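2023-02-08

Back on the bench again. I slept badly and walked in from the tram with my collar up, rehearsing what I would say to Said if he used the word "natural" one more time before lunch. He used it twice before I had my coat off.

The task this week is the basket. Two arms, one basket, a couple of bottles, and me with a pair of leader arms in my hands, moving them about so the real ones copy me. The bottles go in the basket. That is the whole of it. My niece could do it at 18 months and did, with my car keys, into a gumboot. I am paid reasonable money to do it slowly enough that a machine can follow.

Muladia wants 500 good demonstrations by the end of the month. We have 377, if you believe the log, and I have my doubts about the log. Kheri counts an episode as good when the bottle ends up in the basket. I count it as good when I would be willing to have it done to a bottle I cared about. There is a fair gap between those two, and I brought it up on Monday, and it was written down, and I haven't seen what was written.

Managed 13 this morning before my shoulder started. The left leader has developed a stickiness in the elbow again. You push through it, it lets go, and the follower arm lurches along with you. So what the thing is learning from me, as far as I can tell, is a lurch. I said this to Said. He said that variety in the data was healthy. I said that a lurch isn't variety, it's a fault, and he said the model would average it out. Everything gets averaged out, according to Said. I asked him what you get when you average a person reaching left around something and a person reaching right around it, and he laughed and said that was a very good question, then went to take a phone call.

To be fair to him (I'm trying, it's February and I said I would), he did sit down afterwards and do six himself, and he was better than he was in the spring. He still grabs too early. He closes the fingers while he's moving, the way you would if you were snatching a biscuit, and then there's a little correction at the end where he finds out whether he has hold of the thing. I do one motion, stop, close, wait, lift. Meriem says mine look like somebody defusing a bomb. She also says hers are the only ones a human being would recognise as picking something up, and she may be right, but she drops more than I do.

That's three of us teaching the same job in three different handwritings. 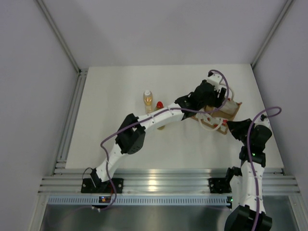
The handles are what get me. With a hard-sided box you know where the top is and you go in over it. With the basket there are two floppy loops that end up wherever they please, and every time I bring a gripper down I'm thinking about the handle and hardly at all about the bottle. Through the leader arm I can't feel any of it. If the finger catches a loop I find out with my eyes, late, when the basket starts to shift. I keep wanting to tuck the handles down first with the other arm, as anybody would at home without thinking. But tucking isn't in the task description, so if I tuck, that's a different task and Kheri strikes it out. If I don't tuck, I get a snag every so often and Kheri strikes that out too.

So the robot will learn from the times the handles happened to be out of the way. Then Muladia will put it in a room where they aren't.

I wrote to Laimutė about this. She has been at it longer than any of us and did the towel work for Tenero, and she wrote back at lunch with two lines. First, leave the snags in if you recover from them, because the recoveries are the only part worth having. Second, ask who decided on a basket. I hadn't thought to ask who decided on a basket. I suppose I'd pictured a meeting. I asked Meriem, and she thought it had been lying about.

Lunch was the soup from the place on the corner, which has gone up again and got smaller.

The afternoon was the two-handed version. One gripper steadies the basket, the other does the work. On paper this is the whole argument for having two arms and I was looking forward to it, more fool me. Steadying turns out to be the hardest thing I've been asked to do on this rig. A hand that holds something still is doing a thousand small things, giving a bit, taking a bit, and through the leader I can give it one thing, which is where to be. Too far in and the basket scoots across the table. Too far out and I'm holding air and the other arm knocks it round anyway. I got a knack for it after an hour or so, with the gripper turned side-on so the point just rests against a corner, and I was pleased with myself for about four episodes. Then Kheri pointed out I'd been leaning my own forearm on the bench the entire time to manage it. Does that matter? The machine has no bench to lean on. He thought it probably didn't matter. I thought it probably did, and neither of us could say how we'd find out.

That's the part that wears on me, more than the shoulder. There's no marking. When I taught apprentices (real ones, with lunch boxes) you'd show a lad how to hold a chisel and inside a minute you could see what he'd picked up, and generally it was the wrong bit, and you'd say no, watch my wrist. You'd show him again with the wrong bit left out. I can't say watch my wrist. I do the thing 500 times and it goes off to Skodlow overnight, and three weeks on somebody sends round a clip of the arm doing it by itself, set to music. They don't send the ones where it didn't. I asked for those in May last year and was told they were being organised into a folder.

Muthoni came by at four with the visitors from Ezzat. Four men and a woman, good shoes. Muthoni gives the talk very well, I'll say that for her, and she doesn't lie in it, she only stands in front of the awkward parts. One of the men wanted a go. They always want a go. He got the leaders in his hands and waved them about, and the arms waved back, and his whole face lit up. I remember mine doing that. I'd like to put it on record that it is a lovely feeling, the first time, a great big arm doing what your own arm does. It lasted me about a fortnight.

The woman asked the only decent question of the day. She wanted to know what happens if you move the basket to the other side of the table. Muthoni said the system generalises within the distribution it has been shown. The woman looked at me. I said we hadn't shown it the other side of the table. She nodded and wrote something down, in pencil, and I'd have given a good deal to read it.

Said caught me on the way out and asked me, in a friendly way, whether I thought any of this was going to work. I told him I thought it would pick up bottles. He said well, that's the task. I said I knew it was the task. We stood there a bit. He does believe in it, that's the trouble, and he isn't stupid, and he has been right before about things I'd have bet against. The peg work, for one. I told everybody the peg work was a waste of a winter, and it's been putting pegs in holes ever since without a word of complaint.

But a peg is a peg. It doesn't have handles.

Tomorrow I'm going to ask for three things in writing: that somebody looks at the left leader's elbow before I touch it again, that the recovered snags stay in with a label on them, and that we shift the basket's starting spot every ten or so. I expect to get the elbow. If I get the snags I'll buy the soup. The third one means restarting the count, or Kheri will say it does, and with the number where it is I know how that conversation goes.

Put the wheat bag on my shoulder and rang Mum. She asked if the robot had learned to do the dishes yet. I said we were still on putting things in a basket, and she said your father never got that far either, and then we talked about her gutters for half an hour.

Need to buy: milk, AA batteries, something for Friday's tea that isn't mince.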